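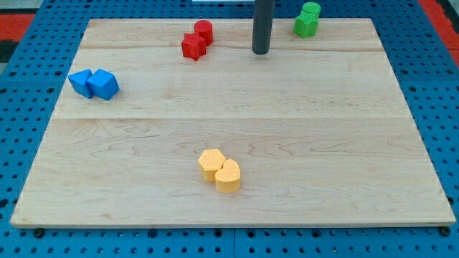
Block set and board in use: eight pieces grouped in four pairs by color.

Nadosano Tabletop Block Kit
For recording pushing and sorting examples with a single arm

The Nadosano kit is a fixed workspace for teams that collect examples for a learned control policy. It comprises a maple board, a set of colored blocks, mounting fasteners and the Uniyal recording software. The arm, its controller and the perforated table are not included.

Board
The board is glued up from planks and has a clear finish. Grain and seams are left visible. Policies trained on a plain painted surface often perform poorly when moved to natural wood, and the seams give the camera some texture to work with. The board lies flat on a perforated table and is held at the front corners by black fasteners. Check them at the start of each shift. A board that has crept out of position will invalidate the calibration for every episode recorded after the shift.

Blocks
The colors are red, green, blue and yellow. Shapes include star, cylinder, cube, hexagon and heart. Cubes are the easiest to push in a straight line. Stars tend to rotate when contacted on one arm, and cylinders roll off the contact point unless pushed through the center. New operators should start with the blue pair.

Arm and tip
The kit is designed for pushing only. Any arm that can hold a vertical cylindrical tip just above the board is suitable. A matte dark tip is recommended, as polished metal produces highlights that move with the arm.

Recording software
Uniyal stores camera frames, tip position and the text instruction for each episode. Typical instructions are "put the blocks together by color" or "move the yellow heart away from the hexagon." Episodes can be marked as success, failure or discard. Failures are kept by default. Discarded episodes are removed at export.

The Sakusness reference set, recorded on this kit, was planned at 2,000 episodes and contains 1,818 after review. It is supplied with the software and can be used to check a training pipeline before local collection begins.

Lighting
Use even overhead light. Soft shadows are acceptable. Avoid direct sun on the board.

Ordering
Part 3 in the Brarholm tabletop series. Replacement blocks are sold by color pair. Orders for 200 kits or more ship from January.
Technical contact: Shakuntala Bansal, Brarholm
Page revised 30 October 2022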